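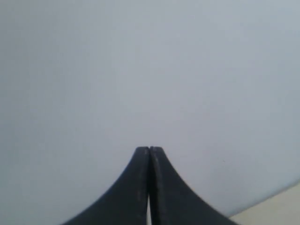 Sadia Rana
Work and Technology, Term 2 project report
Submitted February

Who does the sorting when the arm does the sorting?

Stalance runs a returns and recycling depot at Sullmont, where empty drink bottles are checked for type before they go to the crusher. Last year the firm started trialling a robot arm at one bench. The leaflet given to staff says the arm will "free our people for higher-value tasks". I wanted to find out which tasks those were, and whether the people doing them agreed about the value.

I spent two shifts at the depot and spoke to sorters, a shift supervisor and a trainer from Prisaris, the contractor that set up the bench. I also read the trial log for one week. The log is kept by the contractor, so I have treated its totals with some care.

On the Wednesday I visited, the log recorded 168 bottles through the trial bench. A hand bench on the same shift recorded 733. The trainer told me the comparison was unfair as the arm is still being taught, and I accept that up to a point. My trouble is that the leaflet was printed before the teaching started, and it doesn't mention teaching at all.

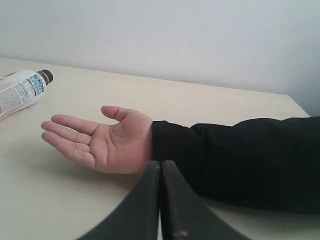

Somebody still has to sit at the bench. The sorters call this job "minding". The minder hands bottles over, takes them back, turns them label side up and presses stop when something goes wrong. It pays the same as sorting. Two sorters liked it because it is easier on the shoulders. A third said she used to talk to the person across from her all morning and now she watches a machine think.

The supervisor said over 65 per cent of the stops in the log were cleared by the minder without calling anyone. Management reads that as a sign the system is reliable. I read it as skilled work that has no line on the payslip. Minders learn which bottles give trouble and how to offer them, and none of that is written down anywhere I was shown.

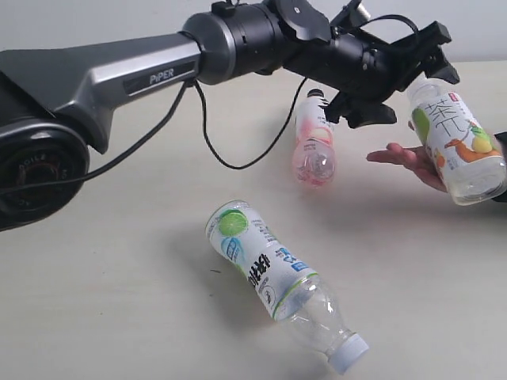
Has anyone at the depot lost a job to the arm?
Nobody had by the time of my visits, but two casual sorters were not offered shifts after the trial began, and the firm would not say whether the two things were connected.

A sister depot at Talavera is meant to get its own bench if the trial is judged a success. I asked what would count as success and was given three different answers by three people. Until there is one answer, and the sorters have seen it, I don't think the leaflet's claim can be tested. My sample was small and I didn't see a night shift, where the staffing is thinner and minding may be a different job.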